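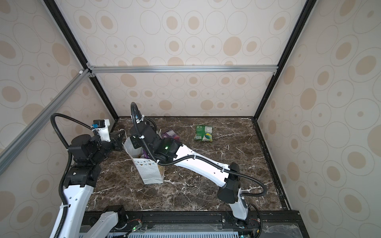 Equipment planning, booth 2 — August 8, 2022

Task this week is bagging: snack packets into a paper gift bag, two arms, left gripper at the rim and right one over the opening. It decides what we order, so notes before the September request goes in.

Gripper fingers. Current pads are worn at the tips. Fodley quotes 90 per pair, Zamosent 11 less but with a longer lead time. Want four pairs. Leaning Fodley.

Wrist camera. One spare for the pair of arms, 491 from Wattimena with bracket. Check that the bracket clears the conduit before ordering. The conduit already arches well out from the left arm and we can't push it much further.

Cable management. Zip ties hold, but re-routing means cutting all of them. Yuzhen Zou suggests reusable clamps on the forearm links. Cheap, goes on the consumables line.

Tabletop. Brown marble pattern stays for now. A second, plain surface would be useful for comparison. Cititz wants around 558 for one cut to size, delivery extra. Too much for a board. Ask the wood shop first.

Consumables. Gift bags crease at the rim and the handles pull out, so budget them per session, same line as the clamps. Packets last longer; keep mixed colors in stock.

Not in this round: third arm, new rail, lighting.

Open:
— does the Wattimena price include the cable?
— who signs for the Fodley order while Yuzhen is away
— measure the rail before anyone asks about moving the bases again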